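Jadolden Two-Part Epoxy Floor Coating, Slate: Review After One Season

Reviewed by Regula Kofler
Oct 30, 2026

The Jadolden kit is a water-based two-part epoxy for interior concrete. It comes as a large can of resin (part A), a smaller can of hardener (part B), a packet of etching powder, a stir stick, and a folded instruction sheet. The manufacturer sells it in slate, sand, and a brick color called oxide. I used slate on the floor of a single-car garage that serves as a workshop and, from December onward, as a place to park a car with snow on it.

I have previously used the Ellthorpe one-part floor paint on the same slab. It lasted two winters before it started lifting under the front tires. Most of my comparisons below are against that product, since it costs less and needs no mixing, and many people will be choosing between the two.

Surface preparation

The instruction sheet calls for clean, bare, etched concrete. I removed the old paint with a rented floor grinder, which took most of a Saturday including the corners, where the grinder head does not reach and a hand grinder with a cup wheel is needed. Anyone coating new concrete can skip this step, though the sheet asks for a full cure first and gives a simple test: tape down a square of clear plastic, leave it overnight, and look for moisture underneath.

The etching powder dissolves in warm water and is applied with a watering can. It fizzed as expected over the open areas and hardly at all near the old workbench, where oil had soaked in. I degreased that patch twice and etched it again. The sheet mentions oil contamination in a single line and does not say how to recognize it. If water beads on the concrete, the coating will not bond there, and this deserves more space than the company logo gets.

I followed up the grinder scratches with Rana abrasive pads at 16 grit, vacuumed twice, rinsed, and let the floor dry with both doors open. The kit contains no crack filler. I used a separate patching compound on one crack running in from the door and sanded it flush.

Mixing

Part B goes into part A, and the two are stirred for several minutes. The included stick is too short for the can and will leave unmixed resin in the bottom edge. A paddle on a slow drill does a better job. The mixture then has to stand before use, and the waiting time depends on room temperature according to a small table on the back of the sheet. The table is correct but is printed in pale gray and easy to overlook.

Pot life was the weak point. At the warmer end of the permitted range, the material in the can had thickened noticeably before I reached the door. The last few feet went on heavier than the rest and show a slightly coarser roller texture. With a second person cutting in the edges, this would not have been a problem. Working alone, I would split the kit by weight and mix two batches, which requires a scale and some care, as the ratio is not one to one.

Application

A short-nap roller and an angled brush are all that is needed. The coating levels well. It hides better than the Ellthorpe paint, and two thin coats gave full coverage over patched and unpatched concrete alike.

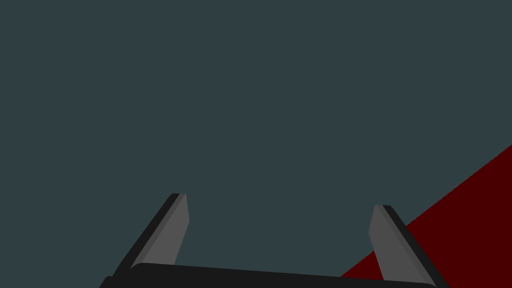

Color match between cans is good. I bought a second kit from a different store to finish the step and the strip under the shelving, with lot number 3659 against an unrelated number on the first, and I cannot find the join in daylight or under the shop lights. The sheet recommends combining the contents of several kits before starting. That remains sensible advice for a large floor.

Odor is mild for an epoxy. It was noticeable in the garage for several days and did not reach the house with the connecting door shut. Gloves are necessary. Cured drips can be removed from skin only by waiting.

Cure

I left 16 hours between coats and walked on the floor in socks the following day. The sheet gives one figure for foot traffic, a longer one for heavy items, and a longer one again for vehicles. I respected all of them and added two days before bringing the car in. The Ellthorpe paint was dry to the touch sooner, but it stayed soft enough to mark with a fingernail for weeks. The Jadolden coating was hard by the end of the first week.

Performance in use

The car weighs a little over 3000 pounds and stands in the same position every time. There is no lifting or staining under the tires so far. The former paint had failed at exactly these four spots, so I checked them monthly with a flashlight and a plastic scraper.

Road salt dries to a white film that is more visible on slate than it was on the old light gray. It mops off with plain water. Brake cleaner left overnight dulled one small area - the gloss has not come back, although the color has not changed. Motor oil, coolant, and wood glue all wiped or peeled off without a trace.

Impact resistance is average. A dropped cold chisel took out a chip down to the concrete. I touched it up with material from the second kit, which I had to mix in a very small quantity, and the patch has held. Sparks from an angle grinder leave tiny dark specks that do not clean off. Anyone who welds or grinds regularly should put down a mat or choose a different floor.

Slip resistance is poor when wet. The kit does not include an anti-slip additive. I broadcast a bag of Stumetska fine aggregate into the second coat along the strip inside the door, and I wish I had carried it further in. The treated strip gives a secure footing in wet boots. It also wears out mop heads and holds dirt, so it is a trade I would make only on the part of the floor that gets wet.

The finish is sold as satin and is closer to semi-gloss. It reflects enough light to make the lower shelves easier to see into. It also shows dust, and sawdust in particular, within a day of sweeping.

Cost and coverage

Coverage was slightly below the stated value on ground concrete, which is more porous than the smooth slab the label assumes. Plan on a second kit for a single-car garage if two coats are wanted. With grinder rental, patching compound, and aggregate included, the total came to a little more than double what I had spent on the Ellthorpe paint. The coating itself was less than half of that. Preparation is where the money and the hours go, and that would be the same for any epoxy.

What could be better

The instruction sheet should be reset in a readable size, with the temperature table on the front. The stir stick should be longer or left out. A half-size kit for touch-ups would be useful, as the current one leaves the buyer weighing out small amounts of hardener at the kitchen counter. The lids on both cans seal poorly after the first opening - I moved the remaining hardener to a glass jar.

Rating: 4 out of 5

Recommended for garages and dry workshops where the concrete can be properly prepared. Not recommended over existing paint, on slabs with rising moisture, or for anyone working alone on a hot day with a single large batch. I will check the tire positions again in the spring and add a note to this page if anything has changed.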